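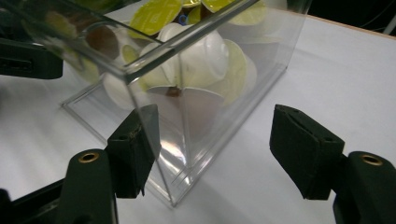
A clear box of coffee capsules between the foam pads of one of our hand-held grippers.

Call for Participants: Gripper Comparison Sessions at Medton
Posted Saturday, May 17, 2025

We are looking for patient, curious people to come and spend some time with us this summer, picking things up and putting them down again. If that sounds like a strange way to earn a little money, well, it is, and most of the people who took part in our first round asked when they could come back!

Our group at Medton compares grippers. More exactly, we compare the pads and fingers that go on the end of them, and we want to know which ones feel right to a person working by hand and which ones do the job well later, when a robot arm is doing the moving. We have foam pads, rubber pads and a ribbed pad made for us by the workshop at Bortolotti, and all of them fit on the same hand-held tool. You hold the tool, you squeeze, the fingers close, and a camera on the tool records what goes on between them.

What you would be doing

You will stand at a white table and move everyday objects from one spot to another using the gripper. Some are easy, like a block of wood or a rolled-up towel. Others are a bit of a puzzle. Clear plastic boxes have become our favorite troublemakers, partly for the way they shine and show the table right through their walls, and partly for the way they like to slide out of a grip that isn't quite square. Put loose coffee capsules inside one and the weight can shift on you halfway across the table. We would love to see how different people handle that, so please don't worry about finding the "correct" way. There isn't one, and if you drop the box we simply pick up the capsules and go again.

Each visit lasts 90 minutes, with a 15-minute break in the middle (there is a proper coffee machine, and yes, you may use it). You will try at least two kinds of pads on each visit, and after each one you fill out a short form about how your hand feels, how sure you were of your grip, and anything that annoyed you. The box for "anything that annoyed you" is a large one and we read every word that goes into it.

Toward the end of the series, a smaller number of people will be invited to watch the arm try the same tasks with the same pads and to rate what they see. That part is optional and is paid in the same way.

Who we are hoping to hear from

You should be 18 or older and able to stand at a table for most of the visit, or sit on a high stool, which we are glad to set up for you. You need to be comfortable opening and closing one hand many times over. Left-handed people are very welcome, and so are people with small hands. Our first round leaned heavily toward large right hands, and the trigger on the tool has been changed quite a bit as a result. We want to find out if the new one is any kinder.

No background in robotics is needed. We have had a baker, two piano students and a retired bus driver, and their notes were some of the most useful we got. If you do work with grippers or build them yourself, please mention it when you write, as we keep separate groups for people with and without experience.

We do ask you not to sign up if you have a hand or wrist injury that is still healing. Please wait and join us for the next round in September.

Pay and practical matters

We pay 27 dollars per visit, handed over on the day as a gift card or sent to your bank within the month, whichever you like better. There are 60 places in all, and you may come for up to three visits on different days. Visits run on weekday afternoons and into the early evening. The lab is on the ground floor of the Stonolen building, with step-free access from the parking lot side. Bikes can be left in the hallway.

The camera on the tool points at the fingers and the table. Your hands and sleeves may show up now and then, and you will be given a consent form that explains how recordings are stored and who can look at them. You can ask us to remove yours at any time before the results are written up. Please leave rings and loose bracelets at home, or bring a small bag to keep them in.

How to sign up

Write to Ona Dambrauskienė at the Medton front office and tell her your name, which hand you use, which afternoons suit you, and whether you have used a gripper before. A couple of lines is plenty, though she enjoys a longer note if you are in the mood. She will reply with a time and a map. For questions about the equipment, ask for Fulvio Costa, who looks after the pads and the tool, and for anything about privacy or recordings, please contact Gerardo Rizzi.

Places are given out in the order that people write to us, with some held back for left-handed participants. If we are full by the time we get your message, we will put you on the list for September unless you tell us not to.

If you would rather talk to somebody first, stop by the lab any weekday after lunch and ring the bell marked Skevden (the old project name, we never changed the sign). One of us will come to the door and let you try the tool for a few minutes.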